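Sleep and Shift Work Study: Call for Participants
Camholm Centre for Occupational Health
Reference 1571

The Camholm Centre is recruiting adults who work rotating or permanent night shifts to take part in a study of daytime sleep. The study compares two methods of recording sleep at home, a wrist-worn activity monitor and a written diary, and measures how closely the two agree over a full roster cycle.

We are seeking 122 participants from the Wumanura and Partanen districts. Recruitment opens in February and closes when all places are filled.

Who can take part

You may be eligible if you:
are aged 18 or over
have worked night shifts for at least six months
work at least four night shifts in each roster cycle
sleep at home between most shifts
can read and write English well enough to keep a daily diary

You are not eligible if you are being treated for sleep apnoea or narcolepsy, have started or changed a prescribed sleep medication in the past three months, or expect to travel across more than two time zones during the study. People who are pregnant or caring for a baby under 12 months are asked to wait for a later intake.

What is involved

Participation lasts 31 days. You will attend one visit at the start, lasting 90 minutes, and one at the end, lasting 45 minutes. Both take place at our Jillelon Street rooms. At the first visit, staff will record your height, weight and blood pressure, fit the monitor and go through the diary with you.

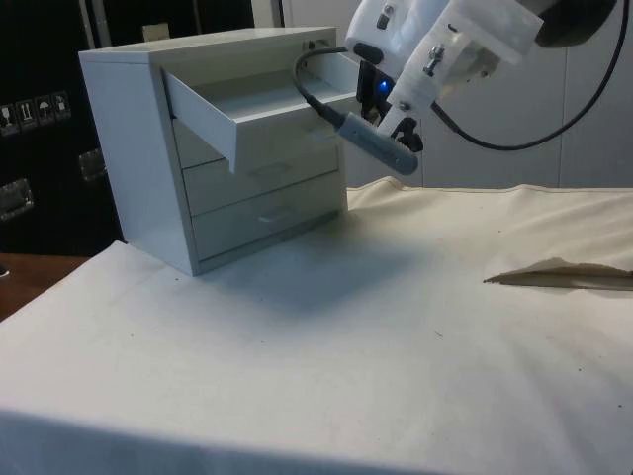
Between visits you wear the monitor at all times except when swimming. The diary has one page per day and takes five minutes to complete. Entries are made on waking and cover time to bed, estimated time asleep, the number of awakenings, caffeine, alcohol and any naps. Late entries should be marked with the time they were written. Do not alter your usual sleep habits for the purposes of the study.

Payment

Participants who complete both visits receive $77 for each visit, paid by bank transfer within ten working days. Parking and public transport costs are reimbursed on presentation of a receipt. If you withdraw after the first visit, you keep the payment for that visit.

Privacy and risks

Monitor and diary records are stored under a code number. Your employer is not told whether you have applied or taken part. Some people develop mild skin irritation under the strap; a fabric strap is available on request. You may withdraw at any time without giving a reason.

How to apply

Complete the expression of interest form on the Camholm website and quote the reference number above. Eligible applicants will be telephoned for a 15-minute screening interview. Calls are made between 3 pm and 7 pm. Please list any hours when you are normally asleep.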